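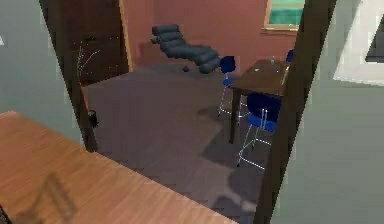
Automotive Parts and Service, Unit 8
Reading a Parts Claim: Exhausts, Intakes, and the Horsepower on the Box

Handout for the evening section. Read before class and bring a catalog page of your own choosing, printed, with the claims underlined.

1. Where the number comes from

Every performance part is sold on a number. An exhaust adds so many horsepower, an intake adds so many more, and a tune adds more again. Add up the catalog and a plain family sedan ought to be able to tow a house. It can't, so something is wrong with the adding.

Start with what was measured. A chassis dyno reads torque at the wheels and works out power from that and from engine speed. The seller may then convert the result to power at the crankshaft by assuming a certain loss through the transmission and axle. That loss is a guess. Two shops can assume different losses, start from the same pull, and print different gains.

Then there is the word "peak." A gain quoted as peak is the difference between two high points, and those points may not sit at the same engine speed. Some sellers quote "up to," which usually means they looked along the whole curve for the widest gap between the before line and the after line. If the widest gap is just short of the redline, a driver on public roads may never visit it.

2. The baseline problem

The before run matters as much as the after run and gets far less attention. Ask of any chart:

Was it the same car on the same day?
Was the engine at the same temperature for both runs?
How many runs were made, and which ones were printed?
Was the correction factor the same for both?
Was anything else changed while the car was on the rack?

The last one catches people. A worn air filter replaced during an exhaust job will go down as exhaust horsepower. So will fresh plugs.

Intake air temperature is the usual culprit in cars with a turbocharger. A heat-soaked engine pulls timing and makes less power. Do the before run hot, let the car sit with a fan on it while the new part goes on, and the after run will look very good.

3. A worked case

The Sevov cat-back system is a useful one for us because the shop sheet was kept. The advertised gain was 11 horsepower. Els Stevens ran the car at the Kastville shop in August, three pulls before and three after, with the cooling time between pulls held the same. The after curves lay on top of the before curves through the middle of the range and came away from them a little near the top. The largest gap between averages was smaller than the spread among the three before pulls.

Think about what that last sentence means. If the car disagrees with itself by more than the part is supposed to add, you have not shown that the part adds anything. You haven't shown that it adds nothing, either. The proper entry on the sheet is "no gain demonstrated," and a service writer should be able to say that to a customer without squirming.

The car was louder. The owner liked it. Both of those are fair reasons to buy an exhaust, and I wish the trade would sell them that way.
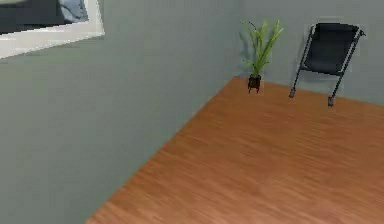

Lieven De Smet objected to this section when it was first handed out, and wrote that three pulls is too few to hang a verdict on, that the car should have been driven for a week after the install so the engine computer could settle, and that I would never have accepted so thin a test if it had come out in the seller's favor.

He is right about the three pulls. On the settling time I'm less sure. It's a real effect in some cars, but it is also the excuse offered every single time, and I have yet to see the seller who let the car settle before the baseline. If the wait matters, it matters on both sides. Treat the case as a lesson in method and don't quote it as a finding about the product.

4. Fitment, "bolt-on," and labor

"Bolt-on" means the maker believes no cutting or welding is needed. It does not cover rusted studs, a missing hanger, or a trim level the catalog lumps in with its neighbors. Van der Linden lists one part number across two body styles and puts the exception in a footnote. Read the footnotes before you quote labor.

Gaskets and clamps may or may not be in the box. A 69 dollar clamp kit discovered with the car already on the lift is your problem, because you wrote the estimate.

5. Warranty language

"Lifetime" needs an owner attached to it. Whose lifetime, and of which piece? Stenden's wording covers the muffler body for the first buyer and leaves out the tips, the finish, and all labor. Pay attention to mileage conditions too. One certificate in the class binder asks for a clamp inspection within the first 1,000 miles, with a dated receipt. Ask yourself how many buyers keep that receipt.

6. For next time

Take your catalog page and rewrite each underlined claim so that it says only what the seller has shown. Some will shrink to "this is a muffler." Leave them that way.

Sakda Thepsuriya has the binder until the next session. If you need the Kastville sheets, ask for copies and leave the originals in their sleeves.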